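4. Calibrar la cámara de muñeca y afinar la percepción en Skumby

Si vienes del capítulo 3, ya tienes el brazo conectado y el servicio de control arrancado. Ahora toca la parte que a mí más me gusta (y en la que más gente se atasca): conseguir que Skumby entienda lo que ve la cámara de la muñeca y le pase al planificador unas máscaras decentes. Calcula una tarde tranquila, o una mañana si no es la primera vez.

Antes de empezar

Cierra Grumum si lo tienes abierto. Los dos programas se pelean por el flujo de vídeo y el que llega segundo se queda con la pantalla en negro, sin dar ningún error. Yo perdí un jueves entero con eso.

Paso 1. Abre Skumby y ve a Percepción > Fuentes. Elige la cámara de muñeca y pulsa Vista en vivo. Si la imagen va a tirones, baja la frecuencia antes de tocar la resolución.

Paso 2. En la misma pestaña, desactiva la exposición automática. Sube el valor manual poco a poco y para en cuanto los blancos empiecen a perder textura. En mi perfil está en 1.116, pero no lo copies sin más: depende muchísimo de tus lámparas.

Paso 3. Carga la máscara propia de la pinza (Percepción > Máscara propia > Importar). Es el archivo que le dice al segmentador qué píxeles son dedos y no objetos. Con los dedos abiertos, pulsa Comprobar y mira que el contorno verde siga bien los bordes, incluidas las ranuras alargadas de los dedos - por ahí se cuela el fondo y salen objetos fantasma.

Nota: si cambias las almohadillas por otras más gruesas, hay que repetir este paso. La versión estable de Skumby no avisa.

Paso 4. Monta una escena de prueba con cosas que le compliquen la vida al segmentador. A mí me gusta mezclar telas arrugadas con algo brillante y algo con mucha trama, todo sobre fondo oscuro, y dejar los dedos abiertos alrededor de las telas.

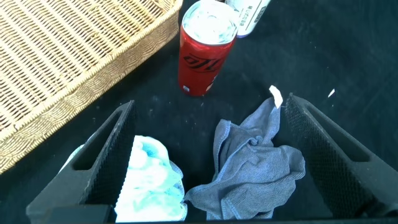 Figura 4.2. Escena de prueba: dos telas entre los dedos; al fondo, la cesta de mimbre y la lata roja con tapa transparente.

La pareja de telas es lo más interesante de esta prueba. La toalla blanca con zonas azul claro sale casi quemada, y la bayeta gris azulada se le monta un poco por el borde derecho. Con el modelo de serie es fácil que las dos acaben en una sola máscara, y entonces el planificador propone un agarre justo en la unión. ¡Mala idea!

Paso 5. Pulsa Segmentar y revisa la lista de candidatos. Si te fusiona las telas, sube Separación de bordes de 2 a 3 y vuelve a lanzar. Puedes repetir hasta 3 veces con la misma captura; a partir de ahí, haz una nueva, que la caché se vuelve caprichosa.

Paso 6. Activa el filtro Área mínima. Las pelusas y los papelitos blancos sobre fondo negro contrastan tanto que el detector se los toma en serio. Ve subiendo el umbral hasta que desaparezcan de la lista, y comprueba que no te has llevado por delante ningún objeto pequeño que sí te interese.

Paso 7. Marca como Obstáculo todo lo que no quieras coger: en mi caso, la cesta, la lata y el recipiente blanco que asoma detrás. Ojo con este último, porque solo se le ve la parte de abajo y Skumby le calcula una altura ridícula. Métesela a mano en Propiedades > Altura.

Precaución: las tapas transparentes devuelven una profundidad poco fiable. Añade un margen extra por encima de la lata y no ejecutes ninguna trayectoria sin haberla visto antes en el simulador.

Paso 8. Exporta la escena al planificador Ranjbar (Archivo > Enviar a Ranjbar) y pide un agarre solo sobre la bayeta. Revisa la trayectoria en modo simulado. Cuando te convenza, pasa a velocidad reducida con la mano en la parada de emergencia.

El truco del margen en la tapa me lo pasó Niloufar Rostami, y la tabla de valores para tejidos del anexo B es de Melahat Karabulut. Si encuentras una combinación mejor para telas claras, mándamela, que la tabla sigue bastante coja por ese lado.

Paso 9. Guarda el perfil con un nombre que vayas a reconocer dentro de un mes (yo tengo tres que se llaman «prueba_buena» y ya no sé cuál es cuál). En el capítulo 5 lo cargaremos desde Skarnance para lanzar las tareas en cola.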